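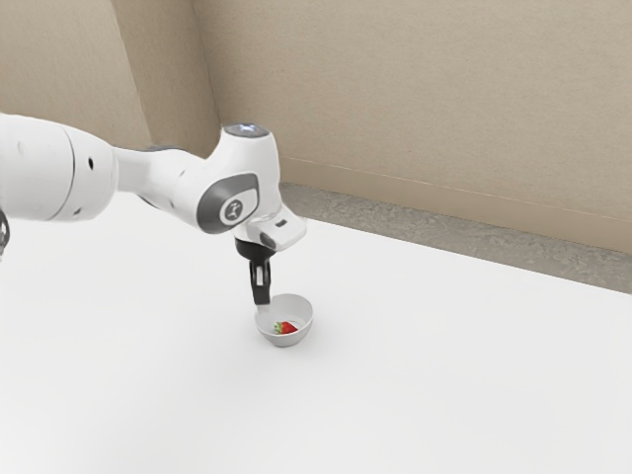

Figure 4.1. Strawberry in a small bowl, with robotic arm (computer rendering).

Unit 4: Soft Fruit After Harvest

Reading for this unit: course packet, chapter 6, and the Ellerell case (handed out in class). Bring the case to the discussion section.

4.1 Why soft fruit spoils fast

A strawberry is picked ripe. Unlike a pear or a banana, it does not ripen any further once it is off the plant. It may turn a deeper red, but it will not get sweeter. The grower therefore has to pick near peak eating quality, and the shelf life that remains is short.

Main causes of loss:

Water loss. The skin is thin and has no heavy wax layer. Fruit that loses a few percent of its weight as water looks dull, and the green cap wilts first.

Bruising. Damage often does not show until the next day. Most of it comes from drops, from overfilled boxes and from fruit being handled twice.

Gray mold (Botrytis cinerea). The fungus often infects the flower and stays quiet until the fruit ripens. It spreads from berry to berry by contact. Gray mold can grow slowly even at refrigerator temperature, so cooling delays it but does not stop it.

Rhizopus rot. Grows quickly in warm fruit and leaks juice. Good cooling holds it back almost completely.

4.2 Respiration and temperature

Picked fruit is still alive. It uses sugar and oxygen and gives off carbon dioxide, water and heat. As a rule of thumb, the rate of respiration doubles or triples for each 10 degree C rise in temperature. Strawberries have a high rate compared with apples or citrus.

The target storage temperature is 0 degrees C with relative humidity of 90 to 95 percent. Do not go lower. The fruit freezes a little below 0, and frozen spots turn to mush when they thaw.

Know the difference between these two terms for the midterm:

Room cooling: boxes are stacked in a cold room and lose heat slowly to the air around them. Cheap, but too slow for berries.

Forced-air cooling: a fan pulls cold air through the vents in the boxes. The field heat comes out in an hour or two if the vents line up.

4.3 The Ellerell case

Ellerell is a grower-packer that sells fresh berries to stores within a day's drive and sends the rest to a freezing plant. The season covered in the case is the one in which the company moved its cooler from the main yard to the Bosby field station.

Figures from the case:

Flats picked on the sample day: 2,137
Flats cooled at Bosby: 2,000
Flats rejected at the first store check, old system: 900 for the season
Flats rejected at the first store check, new system: 570 for the season

The remaining 137 flats on the sample day went straight to the freezing line and were not cooled first. Leave them out when you work out cooler load.

Total flats shipped was close to the same in both seasons, so the two rejection numbers can be compared directly. The drop is 330 flats, or just under 37 percent. Note that the case does not separate mold from bruising in the rejected fruit. The weather was also drier in the second season, and the authors mention this only in a footnote. Be ready to say how much of the change you would credit to the cooler.

4.4 Fresh or frozen

Fruit for freezing is judged differently. Shape and size matter less. Color and flavor matter more, and the cap has to be off. Freezing one berry at a time on a moving belt (IQF) gives small ice crystals and pieces that do not stick together. Block freezing is cheaper and is used for jam and puree.

Thawed strawberries are always softer than fresh ones. Ice crystals break the cell walls and the cells cannot hold their water. Slow freezing makes larger crystals and more drip.

4.5 Terms

Field heat: the heat in the fruit at the time it is picked.
Flat: a shallow tray holding several small baskets.
Non-climacteric: does not keep ripening after harvest.
Drip loss: liquid that runs out on thawing.
Cold chain: the unbroken run of cold handling from the packer to the store.

4.6 Problems, due at the start of the next section

1. Fruit arrives at the cooler at 28 degrees C. If the respiration rate doubles for each 10 degree rise, how many times higher is it than at 8 degrees C?

2. A truck is set at 0 degrees C but loaded with fruit at 12. Explain why the truck will not do the job of a cooler.

3. Using the Ellerell figures, what share of the flats picked on the sample day went through the cooler? Show your work.

4. List two changes in picking practice that would cut bruising without new equipment.

Unit 5 covers stone fruit. Read chapter 7 through the section on chilling injury.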